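Ticket 3003 – Gastari bookkeeping app, invoices printing with the wrong tax line
Opened by: Kanako Nakajima
Status: Waiting on customer, then reopened, then closed

Hi there! Me again, sorry, I know I only just closed the one with the logo. So the tax line on my invoices has gone funny. I sell small furniture out of my garage (stools, side tables, a cutting board when I have scraps left over) and every invoice I've made since the December update shows the tax twice. Once under the subtotal where it belongs, and then again down in the footer with a different number. The total at the bottom is right, so I'm not overcharging anybody, but two customers have written to ask which one is real and I don't love explaining it.

I'm on the desktop version, on a Drundero mini PC that's about as fast as a wet sponge. Template is Sarisine, the one with the wide left column. I haven't changed any settings that I know of.

Reply from support
Hi Kanako, thanks for writing in. Could you tell us whether the second tax line appears in the on-screen preview, or only in the PDF? Also please try one invoice with the Aoki template and let us know if you see the same thing.

Kanako Nakajima
OK, tried both! The preview is fine, one tax line, looks perfect. The PDF has two. With Aoki the PDF is fine too, so it's just Sarisine. I'd switch over for good but Aoki squashes my item descriptions into a skinny little column, and I write long ones (wood, finish, size, care instructions, the works).

I also made a brand new test customer with one item on it, a stool at 200 dollars, nothing fancy. Same result, two lines. Then I made one with no tax at all and the footer line still showed up, this time with a zero. So it isn't picking up anything weird from my old customers. I restarted the app in between and I restarted the computer too, before you ask – it took forever.

One more thing I noticed while I was in there. If I attach a picture to the invoice, the second line slides down to page two and sits there all by itself, which looks even sillier.

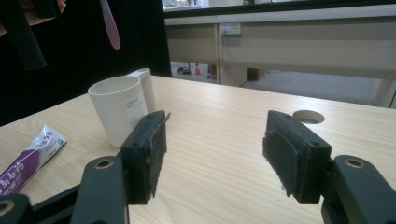

Item 1: tabletop, light wood, pale grain

Without a picture it all stays on page one. I don't know if that helps you or if it's a totally separate problem, but I figured I'd rather give you too much than too little.

Reply from support
That helps a lot. The Sarisine template has an optional footer block that was switched on by mistake for some accounts during the update. Please go to Templates, Sarisine, Edit, Footer, and clear the box marked "Tax summary". Save, close the app completely and print again.

Kanako Nakajima
Hmm, no luck. I found the box and it was already cleared! I checked it, saved, cleared it, saved again, closed everything, opened it back up, and I've still got two lines. I did the check-and-clear dance three times because I didn't trust myself the first time. Is there some other spot where it keeps the old footer? I have a folder called Template Cache with 186 files in it and I'm scared to touch a single one.

Reply from support
You can safely delete everything in Template Cache while the app is closed. It gets rebuilt the next time you open it. Your invoices and customers are stored elsewhere.

Kanako Nakajima
Deleted the lot (held my breath a little) and YES, one tax line! I printed the stool invoice, the no-tax one and the one with the picture, and all three came out right. The picture one fits on a single page again too, so I guess that was the same bug all along.

Opening the app the first time after that took 65 seconds and I was sure I'd broken it, so maybe put a warning in the instructions for other people. Second time it opened like normal.

Can I resend the old invoices without them getting new numbers? My accountant gets grumpy about gaps.

Reply from support
Yes. Open the invoice, choose Reprint, and the original number and date are kept. Don't use Duplicate for this, as that one assigns a new number.

Kanako Nakajima
Perfect, reprinted the two that people had asked about and the numbers stayed put. You can close this one. Thanks so much for sticking with me!

Ticket closed. Resolution: stale template cache after update, cleared by customer.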